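How Does a School Buy a Robot Arm?

By Zoi Ververidis

A robot arm costs a lot more than a box of pencils. When a school, a library, or a small company wants one, someone has to plan for it. This page explains how that planning works, what goes on the shopping list, and why the arm is only one line on that list.

Words you will meet

Budget: a plan for money. It shows how much you have and what you expect to spend it on.

Quote: a letter or email from a seller that says what something will cost.

Gripper: the part at the end of a robot arm that holds things. It does the job your hand does at the end of your own arm.

Spare: an extra part kept on a shelf in case the first one breaks or wears out.

Payload: the heaviest thing a robot arm is made to lift. The weight of the gripper counts too.

Start with the job

People who buy robots for a living do not begin by looking at robots. They begin by writing down the job. A job might be "put lids on pots" or "move blocks from the left side of the table to the right side." If the job is written down clearly, it is much easier to tell which robot can do it.

Remedios Fajardo plans equipment for the Jumero Learning Center, where students ages 9 to 14 learn to program machines. Before she asks any seller for a price, she fills in one sheet of paper. The sheet asks:

What will the arm pick up?
How heavy is the heaviest thing?
How far does the arm have to reach?
Who will use it, and how often?
Where will it stand?
What happens if it stops working for a week?

The last question surprises people. A toy factory might lose money every hour its robot is stopped. A classroom can do something else for a week. So the factory might buy a second arm to keep ready, and the classroom might only buy a few spare parts.

What is on the list?

Suppose the center wants one small arm that sits on a table. The arm comes first. Then come the things that go with it.

The gripper. Many arms are sold without one. You choose the gripper that suits the objects you want to hold, and you pay for it separately.

The table. It has to be strong and it has to stay still. When an arm moves quickly, it pushes on whatever it is attached to. A wobbly table makes a wobbly robot.

The computer and the program. Some arms come with a program you can use right away. Others need one that you pay for every year.

The emergency stop. This is a big button that makes the arm stop at once. It goes where everyone can reach it. The center will not buy an arm without one.

Training. Somebody has to learn how to use the machine safely, and a lesson from the seller may cost extra.

Spares. Fingertips and cables wear out first.

Practice objects. These are the things the robot will pick up while people are learning to use it.

Adding it up

Prices for robot arms change a lot, so the center works out the small costs first and asks for quotes on the big ones. Here is part of the plan Ms. Fajardo made for her table.

Gripper: $820
Table: $600
Practice objects: $30

Add those three together and you get $1,450. The arm is not on that part of the plan yet. If the center had saved only enough for the arm, it would have had no gripper to hold anything, no table to stand the arm on, and nothing to practice with.

Try this yourself. Pick something you would like to own, such as a fish tank or a bicycle. Write down its price. Now write down everything else you would need before you could use it, and everything you would need to keep using it for 12 months. Add up both lists.

Asking for quotes

The center asked two sellers, Vakance and Surell, for quotes. Each seller got the same sheet of paper. If one seller is told "a small arm" and another is told "an arm that reaches across our table and lifts a full saucepan," the two prices cannot be compared fairly.

When the quotes came back, the lower price was from Vakance. But that quote left out delivery and training, and the one from Surell included both. Ms. Fajardo wrote the missing costs next to the Vakance price and then looked at the two totals again. They were close. She chose Surell because its training was held at the center, so more teachers could come.

Choosing practice objects

Practice objects are the cheapest part of the plan, and they deserve some thought anyway. A plain block is easy to hold. Things from a kitchen are harder, and they come in shapes that a gripper may or may not be able to close on.

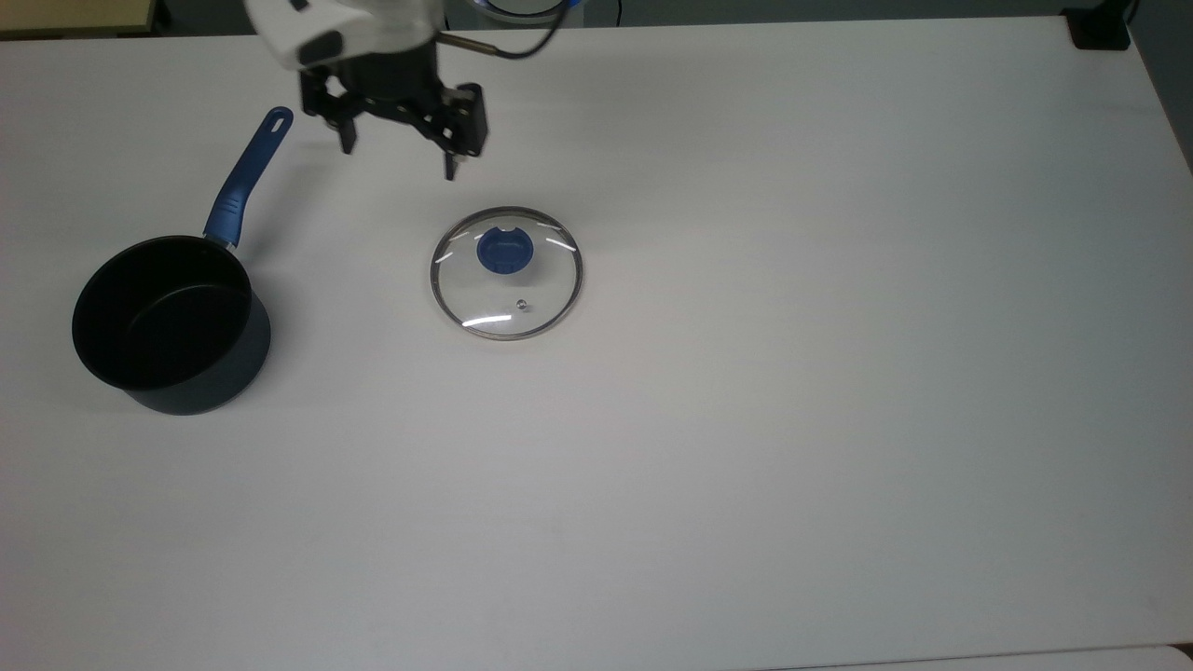 A gripper should be chosen by looking at the parts of an object it can hold. Write down each object and then write down its "grab spots." Measure how wide each spot is, and check the number against how far the gripper's fingers can open. A saucepan and its lid make a good pair to plan with. The pan has a long blue handle, so two fingers could close on it from either side. The lid is glass and lies flat, and the easiest place to hold it is the blue knob in the middle. The handle is long and the knob is short and rounded, so a gripper that suits one may not suit the other. If a budget has room for only one gripper, the planner tests it on both in the seller's showroom, or asks the seller to try it and send the results.

Weight goes on the sheet too. A saucepan held by the end of its handle pulls down harder on the gripper than one held close to the pot. You can feel this at home with an empty pan. Hold it near the pot, then hold it near the end of the handle. Ask an adult first, and make sure the pan is cool.

Glass things can break. A planner can put a second lid on the list, or start learners on a plastic one and bring out the glass one later.

New, used, or borrowed?

A used arm can cost much less than a new one. Before buying one, a planner asks how old it is, whether spare parts are still made for it, and whether the emergency stop has been tested. If the parts are no longer made, one broken cable could mean the whole arm has to be replaced.

Renting is another choice. With renting, you pay a smaller amount each month and give the machine back at the end. It makes sense for a short project, such as a summer class that ends in August. For a project that goes on for years, the monthly payments can add up to more than the price of the arm.

Some schools share. The center has an agreement with Aquino Middle School, where the two places split the cost of training and trade spare parts when one of them runs out.

Questions to talk about

If you had enough money for a better gripper or a better table, which would you buy first?

Why did both sellers get the same sheet of paper?

Find an object in your kitchen with only one good grab spot. What kind of fingers would a gripper need to hold it?

Page last checked 24 July 2022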